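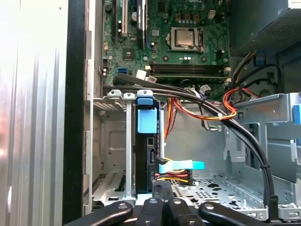

工单 1433 的问题是：硬盘拆卸任务里，夹爪下探到硬盘上方后停住，Cotum 报“接近路径受阻”，任务退回待机位，不进入夹取步骤。任务内容是从一台立式机箱里取出竖放在硬盘架上的那块硬盘，夹住顶部的浅蓝色托架提手向上拔。机箱侧板已拆，主板上印有 DELL 字样，内部线缆没有整理，一大束黑色线从内存插槽下沿横过来，在右侧往下走，红、橙、黄几色的电源线跟它缠在一起，硬盘上的电源插头和数据插头都还插着。故障在这种状态下可以稳定重现。

状态：已解决，观察中
提交方：Marnisstead 自动化课程项目，拆机小组
受理方：实验室技术支持
优先级：中
涉及部件：Venex 四指夹爪、Ellis 控制柜、Cotum 任务软件

问题描述（提交方）

上个月同样的任务能跑通，用的是练习机箱，里面只有硬盘架和硬盘，没有主板和线。换成整机以后一次也没有成功过。报错位置不完全一样，有时在提手上方很高的地方就停，有时手指已经到提手两侧才停。手动拖动示教时没有报错，夹爪可以到位，也能夹住提手。我们重新示教过两遍，结果一样。

期末演示要求用整机，所以不能退回练习机箱。请帮忙看一下是软件设置问题还是夹爪问题。

受理方回复

收到。请先补充以下信息：Cotum 的任务日志，要完整的，不要只截报错那一行；夹爪最近一次回零的时间；报错时指尖开度的读数；机箱在台面上是怎么固定的。

另外请确认机箱电源线已拔掉，并且按过一次开机键放电。拆机小组的检查表上这一项没有打勾。

提交方补充

电源线已拔，开机键按过，检查表已补勾。日志已上传到课程共享目录。夹爪是换机箱当天早上回零的，之后没有断过电。机箱用两条绑带固定在底板上，推不动。指尖开度读数没有记，下次跑的时候记。

排查记录一：机械

空载开合夹爪，四根手指动作正常，没有卡滞。手指固定螺丝逐个检查，有一个略松，已拧紧。拧紧后重新回零，再跑任务，仍然报错。螺丝松动与本故障无关，但请小组把这一项加到每周检查里。

用塞尺检查中间两根手指并拢时的间隙，在手册允许范围内。

排查记录二：示教点

把任务里的示教点逐个单步走。预备点、上方点、下探点都能到，单步模式不报错。连续模式从上方点到下探点这一段报错。

单步模式和连续模式的差别在于，连续模式会打开接近检测，单步模式默认关闭。手动拖动示教时接近检测也是关闭的，所以提交方在示教时看不到这个问题。这一点 Cotum 的界面上没有明显提示，只在任务属性第二页能看到。

在单步模式下手动打开接近检测，同样报错。故障原因缩小到接近检测。

排查记录三：日志

读了提交方上传的日志，一共 39 次失败，全部是同一个错误代码。报错时的高度分成两组，一组高，一组低。

高的一组都出现在右侧手指先下降的任务版本里，低的一组出现在四指同时下降的版本里。提交方确认小组里有两个人各存了一份任务，文件名只差一个字母，谁跑就用谁的。请统一成一份，另一份移到归档目录，不要留在控制柜上。

以下排查都用四指同时下降的那一份。

排查记录四：接近检测参数

接近检测的安全距离设的是练习机箱用的默认值 15 毫米。指尖周围这个距离之内出现没有登记的物体，就判为受阻。练习机箱里硬盘周围是空的，默认值没有问题。整机里硬盘右侧有电源插头和它的线束，再往外就是那束黑线，按这个距离判断，右侧手指下去必然触发。

把安全距离临时改小，连续跑了几次，能进到夹取步骤，但有一次右侧手指碰到了黑线，线被带着往下压。立即按了暂停，检查后线和插头没有损坏。只改小安全距离的办法不采用，参数已改回默认值。

排查记录五：处理线缆

与提交方讨论了两种办法。

办法一，在任务前面加一个拨线动作，用右侧手指把黑线往外推开，再下探。小组里有人想做这个，觉得演示效果好。试了一下，线有弹性，手指一离开就回弹，而且红黄那几根电源线跟着一起动，扯到了主板那边。暂时不可行。

办法二，任务开始之前由人把插头拔掉，把线理到一边并用扎带固定，硬盘周围清出来以后再让机械臂取硬盘。课程要求里写的是“机械臂完成硬盘取出”，没有要求由机械臂拔插头。小组向任课老师确认过，允许人工预处理，但要在报告里写清楚哪些步骤是人做的。

采用办法二。

具体操作如下，已经加进小组的操作单：
先拔硬盘上的数据插头，再拔电源插头。电源插头上有浅蓝色拉片，捏住拉片往外拔，不要拽线。
把黑线束往机箱开口一侧带出来，用魔术贴扎带固定在机箱外沿。原有的扎带不要剪，演示结束还要还原。
红黄那几根电源线单独绑，不要和黑线束绑在一起，否则还原的时候分不清。
理完线以后用手沿硬盘四周走一圈，确认没有线头搭在提手上。

排查记录六：复测

理线后，接近检测用默认值，四指同时下降的版本，连续模式。第一次仍然报错，低位。

检查发现右侧手指的下探点离硬盘架外框太近，外框是金属的，没有登记在模型里，原先这个问题被线缆触发的报错盖住了。在 Cotum 的障碍物列表里登记了外框，再把下探点往硬盘一侧移了一点。

第二次通过，夹住提手，拔出，放到托盘。

此后又跑了几次，每次都人工把硬盘装回去再开始，全部通过。其中一次拔出时硬盘有点歪，在架子里蹭了一下才出来，没有报错。原因应该是装回去的时候没有推到底。装回时请听到卡扣响再松手。

提交方反馈

今天下午我们自己跑了一遍，按操作单来的，通过。整套流程大约 2 分钟，其中理线占了多一半，机械臂的部分比较快。

有两个问题。第一，障碍物列表里登记的外框，换一台机箱还能不能用？演示那天可能会换成另一台同型号的。第二，拨线动作我们还想继续试，能不能不占用主任务？

受理方回复

第一个问题：同型号可以沿用，但机箱放到底板上的位置必须和现在一致。底板上已经用胶带贴了四个角的定位线，放的时候对齐。换机箱以后先用单步模式走一遍，记得手动打开接近检测。型号不同的话要重新登记。

第二个问题：可以。请另建一个任务，不要复制现在这份再改名。用练习机箱加废线来试，不要在整机上试。扎线的材料在三号柜下层。

遗留事项

接近检测在单步模式下默认关闭，容易造成误判。准备在实验室的 Cotum 配置模板里改为默认打开，改之前要先问另外几个小组有没有依赖这个设置的任务。

多余的那份任务文件还在控制柜上，提交方说星期日之前移走。

夹爪指尖开度读数仍未补充，本次排查没有用到，不再追要。

工单保留到演示结束后关闭。期间如果再出现“接近路径受阻”，直接在本工单下回复，附上完整日志和使用的任务文件名。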